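**Week 5 – Good practice when recording with hand-held grippers**

These notes go with the practical in the Jendley lab. Read them alongside section 2 of the Clellow code of practice.

Before you start

- Clear cables from where you will stand and walk.
- Check both grippers open and close fully.
- Wipe the markers. A smudged marker can spoil a whole take.

During a take

- Keep both markers facing up as far as the task allows.
- Move at a steady pace – slower than feels natural at first.
- If you drop an object, stop and mark the take as failed. Do not edit it out later.
- Use one gripper inside a container at a time, and hold the other clear of the opening.

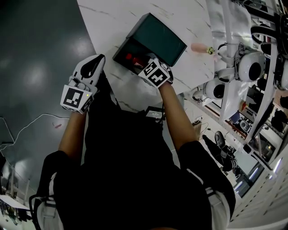

Lids and doors count as moving parts under the code, so note their position at the start and end of each take. Takes longer than 300 seconds must be split.

Records

Log every take, good or bad, on the Tander sheet. Numbering this term starts at 2445. Missing numbers have to be explained in your write-up.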